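Unit 4: Reading and Building a City Walking Itinerary

Course: Travel and Visitor Planning
Case city: Trasum

4.1 Purpose of the unit

A walking itinerary is a schedule with distances attached. Students often produce a list of sights in the order in which the sights came to mind, then add times afterward. The method used in this course works from the route to the sights. Fix the start and end points, fix the hours, and see what fits.

Trasum is used for the case because its center is compact and its waterfront, old market and park district lie on separate sides of the river. The two bridges are the only crossings on foot. Any plan that ignores them fails on paper before it fails on the street.

4.2 Terms

Leg – the walk between two stops, measured door to door.
Dwell time – time spent at a stop, including lines and restrooms.
Slack – unassigned time. It belongs to the day as a whole and is not attached to any stop.
Anchor – a stop with a fixed time, such as a ferry or a timed ticket.

A day should have one anchor, two at most. With three anchors the legs between them become transfers, and the visitor sees very little of the city. 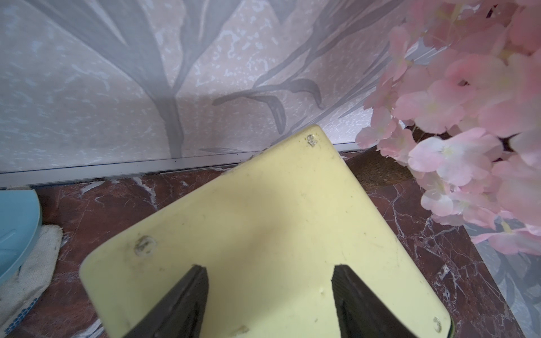
Walking speed for planning is taken as 4 km per hour on level ground. This is slower than most adults walk when alone. It allows for crossings, map checks and stops to look at things. On the Greltlow side, where the streets climb from the river, use the same speed but add slack at the top of the hill. Do not lower the speed leg by leg; the errors add up and the sheet becomes hard to check.

Dwell time is harder. For an indoor museum the working value is 90 minutes. For a park it depends on the weather and the season, and the planner should write down which season was assumed. A park visit planned for May does not transfer to winter without changes to both dwell time and clothing notes.

4.3 The Greltlow loop

Start at the ferry landing. Walk upstream along the quay to the lower bridge, cross, and enter the Greltlow district from the south. The lookout is the turning point. Return by the upper bridge and the market street. Lunch is taken at Hoàng, on the market street, after the second crossing – the kitchen closes in midafternoon, so the loop has to be walked in the direction given.

Local transit is the fallback. A Korkix day pass is valid for 24 hours from first use and covers the ferry. It should not be started on arrival in the evening unless the visitor also plans to ride the next day.
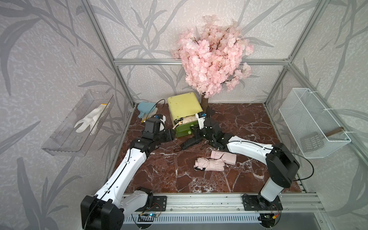

4.4 Exercise

Prepare a one-day itinerary for Trasum with one anchor of your choice. Show each leg, each dwell time and the total slack. State the season. Include a wet-weather version that uses the same start and end points. The written part should be roughly 2000 words, not counting the schedule sheet. Bring a printed copy on Monday.

Course office: Room 4, by appointment | Copyright Travel and Visitor Planning course | Back to top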